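Lumgate Robotics Buying Diary
13/07/2018

We are buying a robot arm. I have been handed the spreadsheet, on the grounds that I once bought a printer and it still works.

The arm turns out to be the cheap part. I say cheap. I mean it fits in one cell without making the column wider.

Then comes the gripper. Two fingers, sold separately, like batteries. Then the base plate, the table, the cable, the other cable, and a line Kuusk calls "commissioning", which as far as I can tell is a person coming to plug in the cables.

Two quotes in so far. Kuusk want 80 per cent up front and the rest on delivery. Tosteo want 20 up front and won't say when delivery is. I have put them both down as "promising".

Asked Tosteo whether the price included training. They said it included a PDF.

Meanwhile the boss would like to know what the thing will do all day. Open drawers, mostly. We have a lot of drawers at Lumgate. Until now we've been opening them by hand, like savages.

So before anyone signs anything we are trying it in simulation. The Timitz licence is paid up to March and it came out of last year's money, so on my sheet it costs nothing at all. I'm very fond of the Timitz licence.

Things simulation has already put on the shopping list: a bigger table. The base has to go somewhere, and so does the furniture, and I had budgeted for one or the other.

Also a spare set of fingers. Tosteo quote 13 weeks for those. I've had kitchens fitted quicker.

Things simulation can't tell me: who pays if it pulls the front off a real drawer. I've asked both firms. Kuusk sent a form. Tosteo sent the PDF again.

My plan for now — lease the arm, buy the gripper, build the table ourselves and keep roughly a tenth back for whatever I've forgotten. Finance have asked what I've forgotten. I've explained the difficulty.

Some views from the trial set-up, for those who keep asking what they'd be paying for:

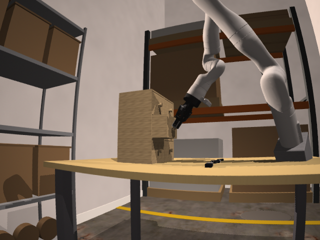
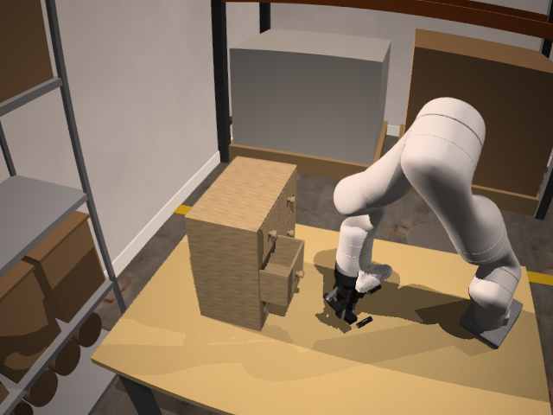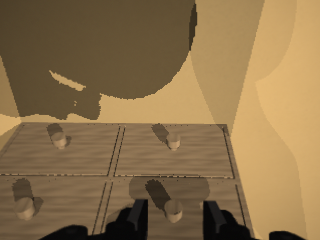 All three simulated: arm and chest of drawers in the first two, gripper and drawer knobs in the last. Table not included in either quote.

Next job is getting the electrician to price a socket. He's coming to look at the wall first, and there's a charge for looking. New row added.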